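Folding microfiber cloths so they stack on slatted shelves
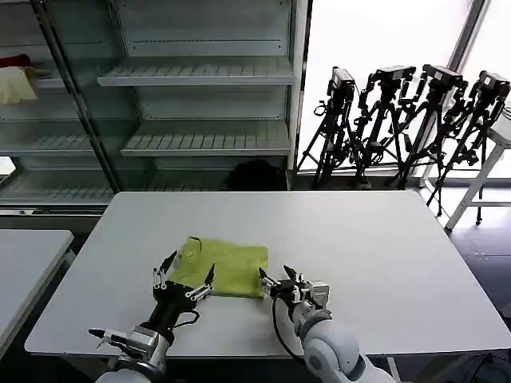 dumum_2
Thirds sag through the slats. Squares hold. Fold in half twice, press the edges flat on the table, stack fold side out.

ketow700
Disagree on squares. Four layers trap moisture if the cloth isn't fully dry. I roll mine.

dumum_2
Then dry them first. Rolls drop off the front of a Trarbridge shelf — no lip.

endale
We wash 100 at a time. Squares, with a sheet of card over the slats. Still no fix for the corners curling.

ketow700
Lower dryer heat. Card is fine, but it blocks airflow.

endale
Will try low heat on the September batch.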